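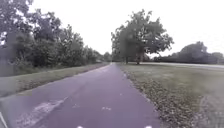

Neltomora path resurfacing put back to May

September 18, 2020

Resurfacing of the shared path at Neltomora will not start this autumn as planned. The contractor, Marciniak, has moved the work to May, when ground temperatures are expected to suit the thin asphalt overlay named in the contract.

The overlay will be 27 mm thick and will cover 424 metres of the route, starting at the Witen end. A further 145 metres will receive crack sealing only. Core samples showed that the base layer is sound over the whole length, so full reconstruction has been dropped from the schedule.

Prastadex, which supplies the binder, has confirmed that the existing order can be carried over at the same price. Edge lines will be repainted once the new surface has cured. Drainage gullies are outside the contract and will be cleaned separately before winter. 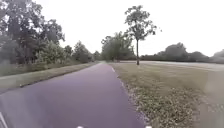 Several residents replied to the notice that crack sealing was a poor substitute for an overlay, and asked that the shorter section be inspected again before work begins. Marciniak has agreed to one further inspection in spring.

The path will close in 2 stages, with a signed diversion for cyclists during each. Access on foot will be kept open except on the days when asphalt is laid.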